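Hotthorpe Household Handling Project
Progress report to the Idberg Fund
Reporting period ending March
Prepared by: Rosalinda Villanueva

1. Summary

Work package 2 (bedding and soft goods) remains on schedule. The main event of the period was the open day at the Hotthorpe site, held on a Monday, at which 42 visitors saw hand-held grippers used on everyday textiles in a furnished bedroom. The recorded total for the work package now stands at 1,141 handling sequences against the target agreed with the Fund. No equipment faults were logged on the day.

2. Open day

Visitors were admitted in small groups. Each session lasted 60 minutes and consisted of a short talk by Gilberto Sánchez, a demonstration at the bed and a period for questions. The bedding was left as mixed layers, with a brown and olive patterned throw over a pink blanket and a red and gold blanket bunched towards the headboard. Layered cloth was chosen over single items following the comments made by the Fund at the last review, which asked for conditions closer to those of an ordinary home.
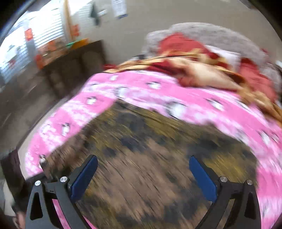
Figure 1. Gripper open above the bed, nothing held between the pads.

The questions most often raised concerned the choice of pad, the time needed to train an operator and the handling of thin or slippery fabric. The first two were answered from existing project notes. On the third, visitors were told that satin and similar materials are still treated as a separate class and that no results will be released until the second round of trials is complete.

Two representatives of Nakamura attended the afternoon session and asked for a copy of the operator instructions. These were sent the same week. Idov was invited but did not attend, and a separate visit has been offered.
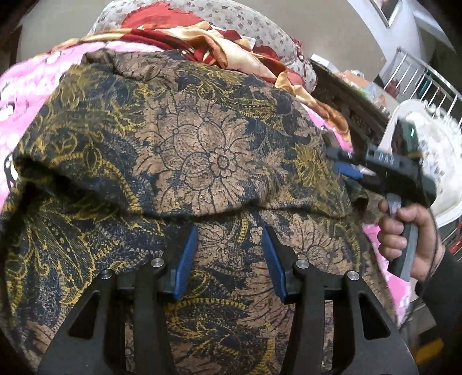
TECHNICAL NOTES

Pads. The ribbed blue pads remain the standard fitting. A smooth pad was tried early in the period and withdrawn after operators reported that they had to close the jaws further to keep hold of heavier cloth.

Floral and paisley prints. Dense patterns in tan, navy and mustard make the edge of a fold hard to pick out in the recordings. Labelling of these items takes longer than for plain cloth, and the guidance for labellers has been revised.

Motion blur. Fast approaches to the bed produce streaked views. Operators have been asked to slow down over the last part of the approach. Affected recordings are marked and kept.

Next period: complete the second round of trials on slippery fabrics, issue the revised labelling guidance and confirm a date for the Idov visit. No change to the budget is requested.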